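Speaker notes – "Drying things indoors without growing mold"
Tenants' evening, Drirnusden, March 2026
Speaker: Shiyu Wei

Slide 1. Title
Wait until people have sat down. Mention the handouts by the door. Say there is time for questions at the end, but people can speak up at any point.

Slide 2. Where the water comes from
Cooking, showers, breathing, wet laundry. Laundry is the one we can do the most about, so most of the talk is on that. A load that comes out of the washer heavy has to lose all that water somewhere, and in a closed apartment it goes into the walls and the window frames.

Ask who has black spots in the corner of the bedroom. Give them a moment. Last year people were shy about this until the first hand went up.

Slide 3. The Groen building
Tell it short. 13 apartments, all with the same windows, put in when the front was redone. The old windows leaked air and the new ones don't. By the second winter there were complaints on every floor. The owner blamed the tenants and the tenants blamed the windows. Both had a point – the windows were fine, but people went on airing the rooms the way they had before.

Don't get pulled into the rent dispute. If someone asks, say it is still open and move on.

Slide 4. What to do on wash day
Run the spin cycle again before you hang anything. It costs very little and takes out a lot of water.
Pick one room, shut the door, open the window wide for a short time, then close it and repeat later. A window on tilt all day cools the wall and doesn't move much air.
Keep the rack away from the outside wall.
Leave a hand's width between pieces. Thick things go on the outer bars.

Slide 5. Cloths and towels 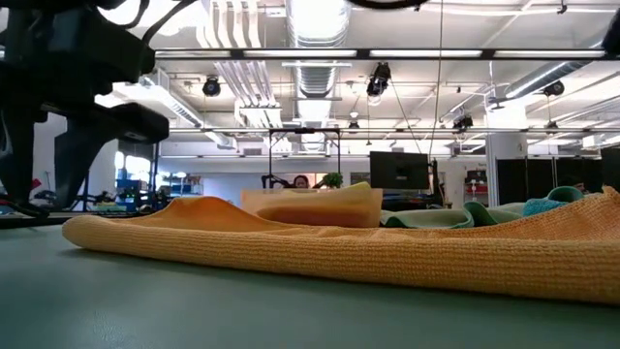
Waffle weave against flat weave. Talk about how a folded cloth holds water in the fold, and how one put away damp will smell by the next day. Hang cloths open, over one bar only. Same goes for bath mats.

At the April session in Fudusell, Leave the bath mats out of it, came a call from the back, mine dries fine on the tub and it's the jeans that take three days. Fair comment. Jeans go inside out, hung from the waist, pockets pulled out. I have added this to the handout.

Slide 6. Meters and dehumidifiers
Pass the small humidity meter around. Explain that one reading means little and that they should write it down morning and night for 11 days. A dehumidifier helps if the door is shut. With the door open it is trying to dry the whole apartment.

Slide 7. Questions
If there are none, ask about bathrooms without a window. Someone always has one.
Meter loan list is on the table, return to room 3. Lights off and heating down before leaving.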